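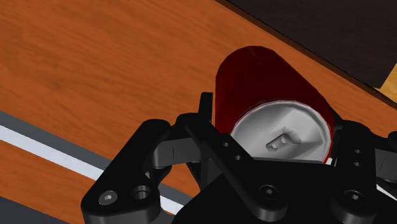
The Accordion at Flekbridge

1

My uncle Leopoldo Galindo left me an accordion, and I want to say right up front that I can't play it. I couldn't play it then and I can't play it now. I took four lessons when I was ten and the teacher told my mother that I had very nice posture.

So when the lawyer's letter came, I figured there'd been a mix-up. My cousin Inez plays. My cousin Inez plays weddings! But there was my name, and under it "the Brunner, with case," and a line saying I had to go pick it up in Flekbridge in person because he'd left it at a repair shop and the shop wouldn't ship.

I called Inez first, obviously. I thought she'd be mad.

"Oh, I don't want it," she said. "It weighs as much as a dog. And it's got the F that sticks."

"He left it to me, though. Why would he leave it to me?"

"You used to sit under it," she said, and then one of her kids started yelling and she had to go.

I did use to sit under it. I'd forgotten. He played at the kitchen table on Sundays with his chair pushed back, and I'd get down on the floor by his shoes, where you could hear the air going in and out before the notes came. It sounded like somebody asleep. My mother used to say get up, you'll catch cold, and he'd say leave her, she's the only one listening.

I took a Wednesday off work and got on the bus at six in the morning with a sandwich and a library book I never opened. It's nearly 81 miles to Flekbridge and the bus stops at every gas station on the way, plus one field. A man got off at the field. He had a suitcase and good shoes on and he just walked off into it like he was going to the office. I thought about him for the rest of the ride, and I still do sometimes when I can't sleep.

The shop was on a street behind the feed store, up a flight of stairs, with FERKOW REEDS & BELLOWS painted on the door in letters that got smaller toward the end where the painter ran out of room. I knocked and a woman's voice said it was open, so I pushed, and it wasn't, and then she came and unlocked it and told me it had been open.

She was maybe seventy, with reading glasses on her face and another pair on her head. I told her who I was.

"You're late," she said.

"The bus –"

"Two years late. He said his niece would come for it."

I said I didn't know anything about that, that I'd only gotten the letter in January, and she looked at me for a long while and then went and put the kettle on, which I took to be an apology.
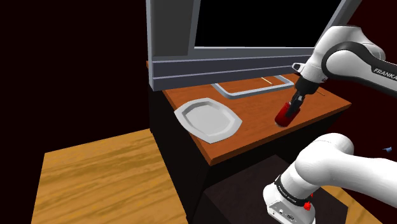
2

Her name was Ferkow, same as the door. Her father had started the place and her brother was supposed to take it over, and he went into insurance. She told me all this while she was getting the accordion down off a high shelf, and I kept putting my arms out to help and she kept knocking them away with her elbow.

It was smaller than I remembered. Dark green, with the mother-of-pearl worn off in one spot where his wrist used to rub. She set it on the bench and undid the straps and I swear the smell came out of it before any sound did, coffee and that brown soap he used.

"What was wrong with it?" I asked.

"Nothing."

"But he brought it in to be fixed."

"He brought it in sixteen times," she said. "One time the strap was loose."

I didn't know where to look, so I looked at my tea. It was a Sterik tea bag, the cheap kind in the yellow box, and she'd left the bag in, and I remember watching it get darker and darker and thinking, oh. Oh, Uncle.

He'd told us all he was going fishing. Twice a year, spring and fall, for as long as I could remember, and he never once came home with a fish, and my mother used to tease him that the fish in Flekbridge must be geniuses. He'd laugh so hard at that. I always thought it was a funny thing to laugh so hard at.

"Did he play for you?" I said.

"He played terribly," said Miss Ferkow. "You have to test an instrument after you work on it. So he'd test it. Thirty minutes, sometimes. I had other customers." She took off the one pair of glasses and put on the other. "I never did fix the F. He asked me not to. He said then what would he come back for."

The kettle was ticking as it cooled down. Down in the street somebody was trying to back up a truck and somebody else was telling him how.

I asked her if she'd like to keep it. It just came out, I hadn't planned it on the bus or anything. She thought it over so seriously that I got scared she'd say yes, and that was when I found out I wanted it.

"No," she said. "It needs to be played or the leather goes stiff. I only repair."

"I can't play."

"Neither could he. Sit."

So I sat, and she put the straps over my shoulders and pulled them tight, tighter than I'd have liked, and told me to quit holding my breath. I pulled it open. No keys, just the air button, just the air going in. It was louder from up here.

"Good posture," she said.

The last bus was at ten past five and I made it, barely, with the case banging on my knees. She'd written me out a ticket, a proper one with a carbon, and I didn't read it until we were past the field. It said: Brunner, green. F sticks. Bring back in spring.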